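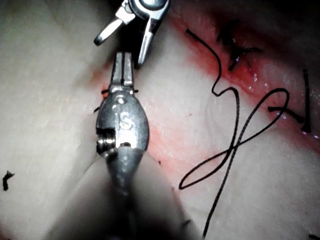

Two metal instruments, one closed, one open.

Search this blog... Go

The back door draft, finally

OK quick one, dinner is on. Back door on the Sandoval Street side has leaked cold air since we moved in. You could feel it on your ankles at the kitchen table. Every December I stuff a towel down there and every December I say I'll deal with it.

Got a quote for a whole new door. No thanks. Not this year.

So — weatherstripping. Went to Cotico after work, stood in that aisle way too long. Foam tape, rubber bulb, brush strips, the V kind that folds. I'd bought foam once before and it went flat by spring and left teh sticky stuff all over the frame. Took me an evening with a plastic scraper to get it off. Not doing that again.

Bought the rubber bulb kind on an aluminum strip, plus a door sweep. 65 dollars with screws. More than I wanted to spend but fine.

Top and hinge side went on easy. Latch side, no. Put it on too tight and the door wouldn't catch unless you hipchecked it. Took it off, moved it back a hair, new holes. Old holes got wood filler. They'll need paint. They will not get paint until it's warm.

The sweep I cut too short. Measured with the door open, lost track of which end I'd marked, cut the wrong side of the line. Back to the store. Second one was cut with tin snips, then filed, and that one fits.

Dollar bill test — shut the door on a bill and pull. Used to slide right out all the way down. Now it grabs everywhere except the bottom corner by the hinge. I can live with a corner.
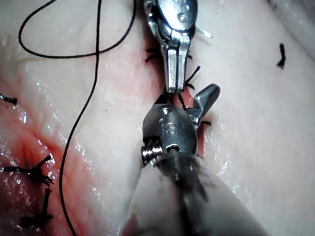

What's left

The threshold. It's the old oak one and it dips in the middle where everybody steps. There's an adjustable kind from Selari, little screws that raise it up, but you have to pull the old one and I don't know what's under there. Probably nothing good.

Also the attic hatch, which I havent even looked at. 50 degrees in that hallway last winter. Later.

Comments (3)

Nayeli Solís
Did you do the storm door too or just the main one? Ours in Drunon is worse than the real door.

porchlight234
Shim the bottom hinge with a bit of cardboard, might close up your corner. Worked on mine.

Blog author
Just the main one. Storm door is a whole other post. Will try the cardboard!

We use cookies to make this site work. By continuing to browse you accept our use of cookies. OK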